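Domdale's Swap Table Is Back, and This Time It Has Mugs

We use cookies to help us understand which stories you enjoy. By continuing to read you agree to our use of cookies. Manage preferences | OK

7/6/20

If you have walked past the old Prins shop lately and wondered why the lights were on again, you can stop wondering. The Domdale swap table, which had been packed away since December, opened its door again this week, and by the middle of the first morning there was a friendly little muddle of cups, jars, bottles and saucers all looking for a new kitchen to live in.

For anyone who has moved here since it closed, the idea could hardly be simpler. You bring in the small household things you no longer use, you set them down on the table, and you take home whatever catches your eye. Money doesn't come into it, and you don't have to bring something to take something, although most people do, and a good many of them bring far more than they carry away (or at least that is the plan when they leave the house!).

Padmavathi Varghese started the table in her own garage on Vaswood Lane, with two boxes of glasses left over from her daughter's wedding and a sign painted on the back of a cereal box. She still has the sign, and it hangs by the door today, a bit curled at the corners but perfectly readable.

"I thought I would get rid of the glasses and that would be that," she told us, moving a teapot out of the way so that we could put our notebook down. "Then a neighbor brought a cake tin, and somebody wanted the cake tin, and I never did get my garage back. My husband parked in the street for four years. He was very good about it."

The move to the Prins shop has made all the difference, she says, mostly on account of the windows. Gold trim, patterned china and colored caps all look a good deal more tempting in daylight than they did under a single garage bulb, and people who had only meant to peek in have been staying for a proper look.
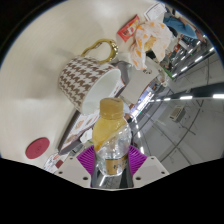 A houndstooth mug with a gold handle and a small bottle with a mustard-yellow cap, both at the Domdale swap table.

Mugs have been the big success of the week. Hüsnü Kırmızıgül, who drove over from Keketti with his sister and a trunk full of baking dishes, went home with a pair of plain blue ones and a milk jug, and was still deciding about a sugar bowl when we left him. He has been coming since the garage days and has firm views on what makes a mug worth having. The handle has to take three fingers, he explained, and the rim can't be too thick, and it should never be so pretty that you are afraid to put it in the sink.

On that last point there was some cheerful disagreement. Amber Jacobs, who was unwrapping saucers at the other end of the room, said that she likes a mug with a bit of show to it, and that a cup of tea on a gray afternoon deserves some gold if there is any gold to be had. She has 18 mugs at home already – she counted them before coming, as a warning to herself – and she was hoping to leave with fewer than she brought. We didn't have the heart to check her bag.

Small bottles are popular too, for all sorts of reasons. Some people want them for salad dressing on picnics, others for craft supplies, and one grandmother was gathering up as many as she could find for a row of single flowers along her kitchen windowsill. The only thing Padmavathi asks is that you rinse out bottles and jars before you bring them, and that you send the right cap along with each one. Last year she ended up with a whole drawer of lids that fitted nothing, and Joris Kramer spent a long and patient evening trying every one of them on every jar in the place. He found 10 matches, and he is still rather proud of it.

Joris looks after the shelves this year as well, and he would like everyone to know that larger items are welcome if you call in first to see that there is room. Chairs and small side tables can usually be managed. Mattresses can't, and neither can anything with a cracked plug. Chipped china is fine so long as you put it with the chipped things by the window, where the gardeners and mosaic makers know to look for it.

There has been one change to the hours. The table used to close at lunchtime, but it will now stay open until 4 in the afternoon, so that parents can stop by with children after school lets out or on the way back from the pool. Themis Liapis from the bakery next door has offered to send over whatever rolls are left from the morning, and there is a kettle in the back for anyone who would like to sit for a while.

You will find the swap table in the old Prins shop, at the corner of Vaswood Lane, with the entrance on the side by the bicycle rack. Bring newspaper for wrapping if you have any to spare, as they were down to the last few sheets when we stopped in, and a sturdy bag for the trip home.

Enjoying the local news? Sign up for our free newsletter and get Domdale stories in your inbox. Enter your email address. You can unsubscribe at any time.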